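Short Fiction | Student Writing | Robots & Machines

The Green Tray

1. The wafer

In February the robotics club of Mustside College had no room to work in, so we worked in mine. The heating in the laboratory was broken, and the demonstration at Bruvmont was coming closer every morning.

Our task sounded simple. A robot named Marow had to put snacks on a tray. Before it could learn this, a person had to do it many times with the hand-held gripper, so that Marow could study the recordings. I was the person. Edvin Midtbø sat on the floor with the laptop and told me when to start.

"Episode 159," he said. "Slowly, please, Slamet."

"I am always slow."

"You are slow like a man who wants to eat the thing."

He was right. I had skipped lunch, and the chocolate wafer was lying on my duvet with its big blue letters upside down for me. My grandmother used to hide such wafers in her sewing box, under the buttons. I opened the two fingers and moved them forward until the blue pads were on both sides of it.
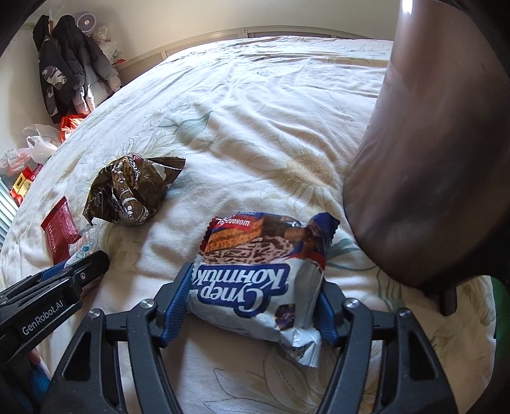
2. The rule of Edvin

Edvin had made a rule that nothing from the recordings could be eaten before the project was finished. He wrote it on a paper and put the paper on my door, as if I was a hotel.

I must explain that we were not good friends then. He had come to the club from mathematics and he trusted numbers. I had come because I liked to repair radios. When an episode failed, he deleted it without a word, and I felt that he deleted a little of my evening also.

"Why do you delete them?" I asked. "Maybe Marow must also see a mistake."

"Marow will make its own mistakes. It does not need yours."

I did not answer. I went to fill the kettle and came back and put it on the bed next to the tray, where he had told me many times not to put it. He looked at it. Then he wrote something in his notebook -- I was sure it was a complaint.

We continued. The pink package with the bow was the worst one. Its shape had no straight side, and in my sleep I still felt it turning between the fingers. By six o'clock there were seven things on the tray. 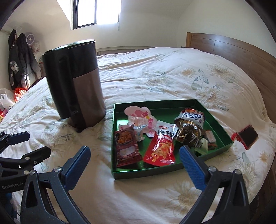
Mustside Student Review, No. 7, p. 23

"Good," said Edvin. It was the first time he had used this word in my room.

"Shall we stop?"

"No. Now take everything out again."

3. Episode 423

The professor, Mrs. Halim, had asked for 3000 episodes. We both knew that we would not have them. At night I made the calculation in my head, and each time the answer was a day in spring, long after Bruvmont.

It was during episode 423 that Edvin stood up, stretched his back and asked if he could try. In all these weeks he had never held the gripper. I gave it to him and sat down in his place on the floor, where it was cold and the carpet had crumbs.

He spread the snacks over the duvet with much care, like a person who sets a table for guests. He leaned the tray against the bed. Then he reached forward and stopped.

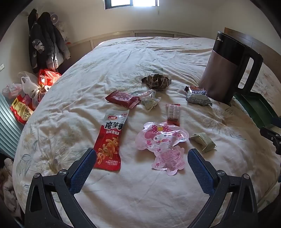 Ready to begin again. My room, late afternoon.

"What is it?" I asked.

"I don't know which one to take first."

"Take the one you want."

He thought about this for a long time. I could hear the people next door laughing at their television. On the laptop the recording was already running, and the seconds became a minute.

"You always begin with the wafer," he said. "I have looked at all the files. Even when it is the farthest one, you begin with it."

I felt my ears become warm. "Does it make a problem for Marow?"

"Marow does it also now. I tested it yesterday, and it went to the wafer every time." He turned around, and I saw that he was trying not to smile. "I wrote it in my notebook. I did not know how to tell you."

He gave me the gripper back. I told him to delete the episode, because it was only two people talking, and he put his hand on the keyboard and left it there.

"What number is the next one?" I asked.

"424," he said, and moved over so that I could stand up.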